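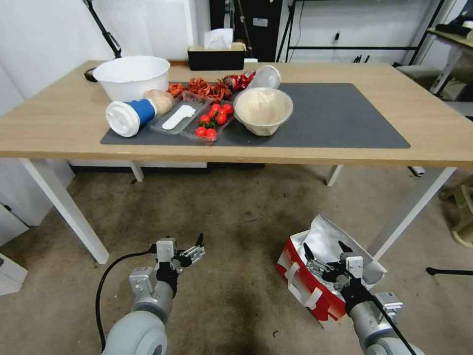
Ovatard Two-Arm Table Station

Made by Trimach. Page updated 2022-08-12.

The Ovatard is a two-arm station for tabletop sorting, clearing and packing work. It is sold to labs, teaching shops and small food-service test kitchens that want both arms, both grippers and the control unit from one supplier on one order. This page covers what is in the package, what you have to supply, and how to plan the purchase.

What is in the package

Two arms with mounting plates
Two parallel-jaw grippers, fitted and aligned
Control unit with power supply
Arm and gripper cables
Emergency stop on a lead
Floltus software, one station license, updates for 3 years
Spare fingertip set
Printed setup guide

What is not in the package

Work table
Table mat
Workstation computer
Objects to handle
Floor anchors or a weighted base (see Base options)

The base and the table are ordered separately because most buyers already have one or the other. If you need both, ask for the room bundle when you request a quote.

Table and mat

Any flat, rigid table will do as long as it does not rock when pushed from the side. A plain office table with metal legs is fine. Glass tops are not supported. Casters must lock.

We recommend a dark, matte mat over the middle of the table. Light objects and clear plastic are easier to pick out against it, and it keeps round items from rolling as far. Leave a border of bare tabletop on all sides so the mat can be squared to the table edge by eye. Budget for a second mat if you handle food, as the first one will be in the wash or in the trash more often than you expect.

Base options

Floor stand, bolted. The stiffest option. Needs a concrete floor or a plate under the carpet.
Floor stand, weighted. No drilling. Suited to rented rooms. Allow extra depth behind the table for the weights.
Bench mount. Clamps to a bench you already own. Not for use with the long-reach arms.

Carpet is acceptable under the weighted stand. Thick pile should be cut back or covered with a board. Keep cables off the walkway and fixed to the stand where they leave the arms.

Grippers

The standard gripper has two parallel fingers and replaceable black tips. It handles cups, trays, bowls, cans, wrapped bread and similar items. Very small or soft produce, such as cherry tomatoes, should be picked with the soft tip set, part of the Politis accessory line. The soft tips fit the same mount and take a few minutes to change.

Fingertips are a wear item. Heavy users replace them every 3 months. Light users can go a year. Order one spare set per arm with the station, in addition to the set in the box, to avoid a separate shipping charge.

Planning for objects

Buyers often leave this line out of the budget and then pay for it out of petty cash. Disposable cups, lids, clear trays, molded-pulp bowls and bags are cheap, but they crush and tear, and a crushed cup does not behave like a new one. Decide early whether you want worn items in the mix. If you do, keep them. If you do not, buy by the case.

Fresh food has to be bought again every week. Dried goods such as chili peppers last much longer and are a good choice for pile and scoop tasks. Keep a separate shelf for food used at the station and label it as not for eating.

For clearing tasks you will also need something to clear into. Open bags work if they stand up unaided. Foil-lined bags are harder for depth cameras to read, so try your camera on one before you order a quantity.

Space and power

The station runs from an ordinary wall outlet. The control unit should have its own outlet and should not share a strip with a heater or a compressor. Leave room to walk behind the arms and to reach the emergency stop from either side. Shelving, desks and chairs can stay in the room if they are outside the reach area marked in the setup guide.

Send us a sketch of the room with the door width before ordering. The floor stand ships assembled and does not come apart without tools.

Price and budget lines

Prices are given by quote, as arm length and base choice change the total. When you build your request, allow for these lines:

Station, as listed above
Base
Table and mat, if needed
Workstation computer
Soft tip set and spare tips
Cameras and camera mounts
Freight and lift-gate delivery
Setup visit, one day
Objects and food, first year
Floltus renewal, from the fourth year

The setup visit is optional. Customers who have installed a two-arm station before usually skip it. First-time customers should not.

Orders placed for a second station at the same address get the setup visit for that station at no charge, provided both are installed on the same trip.

Lead time

Standard arms ship in 7 weeks from receipt of a purchase order. Long-reach arms take longer and are confirmed at the time of quote. The shop is closed for the last part of December, and orders that have to be invoiced in the current year should reach us well before then.

Freight damage must be reported with photos before the crate is discarded. Keep the crate if you have storage for it. Arms returned for service in other packaging are not covered in transit.

Warranty and service

Arms and control unit are covered for one year, parts and labor. Fingertips and cables are not covered. An extended plan can be added at purchase or any time before the first year ends. Repairs are done at our shop. Loan arms are available to customers on the extended plan, subject to stock.

Ordering

Part number for the standard station: OV-384
Quotes and purchase orders: Evanthia Nikolaidis, sales office
Room sketches, bases and power: Apolinar Rosales, installation
Fingertips and Politis accessories: Vangelis Zacharopoulos, parts

Please put the part number, base choice and delivery address on the purchase order. Quotes are good for 60 days.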